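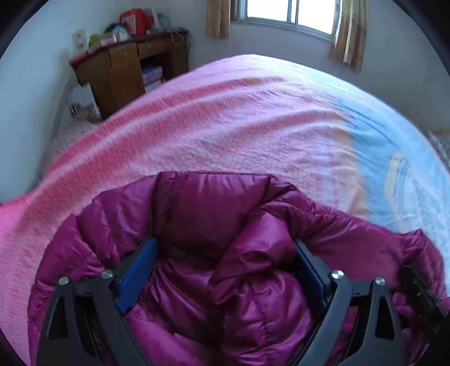 A magenta puffer on the bed

I love a cold start. Give me a group ride that leaves Pendale at 6:30 in January, breath hanging in the headlights, and I'm happy before we've turned a pedal. So let me make the case for winter riding, and for doing it in the wrong clothes.

Somewhere along the way we all got talked into thinking you need a special jacket for every five degrees. I've owned most of them. Then last winter I joined Trygve Bråten's crew for the 47 miles out to Undthorpe and back, and half of them turned up in old sweaters and rain shells. Maricica Munteanu had newspaper down her front. She dropped me on the first climb and waited at the top, grinning!

What got me was how little anyone fussed. We stopped for coffee, we argued about tires, Koen De Bruijn ate 2 breakfasts, and we rode home into the wind taking proper turns at the front. My feet were numb from the reservoir on and I'd do it again tomorrow.
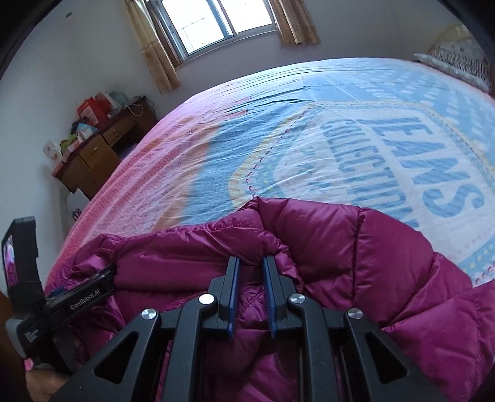
Quilted, shiny and very magenta

Summer riding is lovely, but it's crowded and everyone's looking at their numbers. In winter the average speed goes out the window. You talk more. You learn who'll sit on the front for 17 miles without being asked (Rasa Liepiņa, every time), and you get roads to yourself that are bumper to bumper in July.

Yes, there's ice, and I'm not going to be silly about that. If the Lūse bridge is white, we turn around and go the long way. Good lights, fenders, decent gloves - spend your money there and leave the rest for spring.

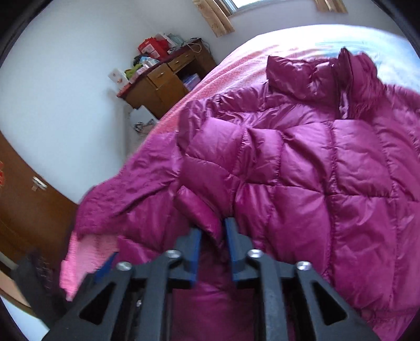 Come and try one

We roll out from the Pendale bakery all through February, 21 miles for the short loop. Bring a spare tube and whatever's warm. If you hate it, the bakery is open when we get back.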